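# Cómo ajustar una política de imitación con pocas demostraciones: estante, tazas y paño

Esta página recoge el procedimiento que seguimos en Dundgate para entrenar y evaluar una política bimanual en una tarea doméstica corta: bajar tazas de un estante y pasar un paño por la mesa. Supone que ya tienes los dos brazos calibrados y que el cliente de grabación Uvotitz arranca sin errores. Si no es así, empieza por la guía de instalación. 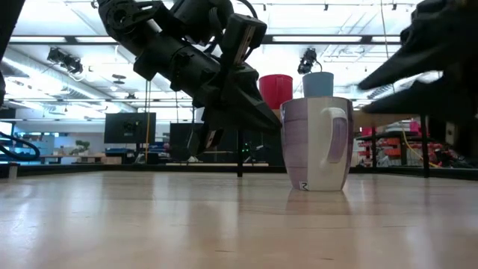
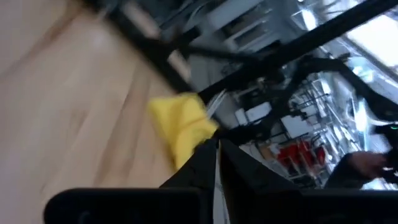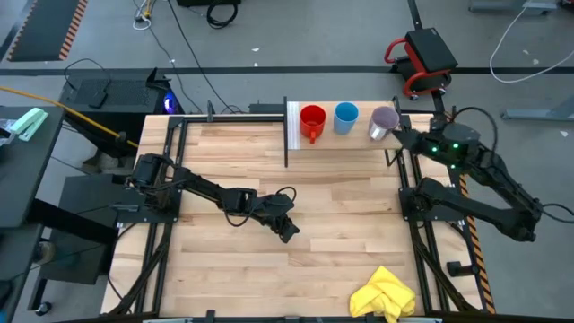
El método es clonación de comportamiento con predicción por bloques. La política recibe las vistas de todas las cámaras y las posiciones articulares, y devuelve un bloque de acciones futuras para ambos brazos. Lo que cambia respecto a nuestra versión de octubre es el muestreo: damos más peso a los instantes en que una pinza se abre o se cierra. Al esquema de pesos lo llamamos Zinthorpe en el repositorio, y así aparece en los archivos de configuración.

## 1. Grabar las demostraciones

Antes de cada episodio, cambia el orden de las tazas y la posición del paño. Mueve también las tazas unos centímetros a lo largo del estante. Con el orden fijo, la política aprende la trayectoria de memoria y falla en cuanto se desplaza un asa.

```
uvotitz record --task estante_tazas --episodes 10
```

Graba en tandas de 10 episodios y revisa cada tanda antes de seguir. Descarta los episodios en los que:

- el operador corrige el agarre más de una vez;
- una pinza toca el estante;
- falta algún fotograma de las cámaras de muñeca.

Un agarre fallido seguido de una recuperación limpia sí se conserva. Márcalo con `--tag recuperacion`.

## 2. Comprobar la sincronización

Reproduce un episodio con las vistas en paralelo y detente en un cierre de pinza. El cierre debe verse en el mismo paso en la cámara de muñeca y en la cenital. Si hay desfase, corrige `camera_offset` y vuelve a exportar. Un desfase de pocos pasos apenas se nota en la curva de pérdida, pero en el robot produce cierres prematuros.

## 3. Calcular los pesos

```
uvotitz weights --method zinthorpe --window 8 --gain 5
```

`window` es el número de pasos que se refuerzan a cada lado del evento y `gain`, el factor aplicado. Con el paño conviene mirar los eventos detectados uno por uno: la pinza se cierra casi por completo y el umbral pensado para las tazas a veces lo toma por un cierre en vacío. En ese caso, baja `min_aperture` solo para esos episodios.

## 4. Entrenar

```
uvotitz train --config bimanual.yaml --sampler weighted
```

Guarda un punto de control cada 2000 pasos. No elijas el último por defecto ni el de menor pérdida de validación; en nuestras pruebas esa pérdida ordenó mal los puntos de control. Prueba varios en el robot, con pocas repeticiones, y reserva la evaluación larga para el mejor.

## 5. Evaluar

Prepara una lista de posiciones iniciales antes de empezar y usa la misma para todas las variantes. El evaluador no debe saber qué variante está corriendo. Miroslava Kadlec escribió un pequeño script, `barajar.py`, que asigna las variantes a las posiciones y guarda la clave aparte.

Puntúa por separado el agarre, el traslado y la colocación. Un único valor de éxito o fracaso oculta en qué fase está el problema. Para el paño, anota además si se suelta antes de llegar a la zona de destino.

## Qué obtuvimos

El muestreo ponderado mejoró sobre todo la fase de agarre de las tazas. En el traslado no vimos diferencias claras. Con el paño el resultado es mixto: agarra mejor, pero tarda más en soltarlo, y un `gain` alto empeora ese retraso. También probamos los pesos sobre el conjunto Jiang, grabado con otra mesa, y hubo que reajustar `window`; no recomendamos copiar los valores de esta página sin comprobarlos.

## Problemas frecuentes

**La pinza se queda parada junto al asa.** Suele deberse a pausas del operador. Recorta los tramos sin movimiento con `uvotitz trim` y recalcula los pesos.

**Los dos brazos se mueven a la vez cuando debería hacerlo uno.** Revisa si hay episodios con el brazo inactivo fuera de la postura de reposo.

**El detector no encuentra eventos.** Comprueba las unidades de apertura. Las versiones antiguas del cliente exportan radianes y las nuevas, milímetros.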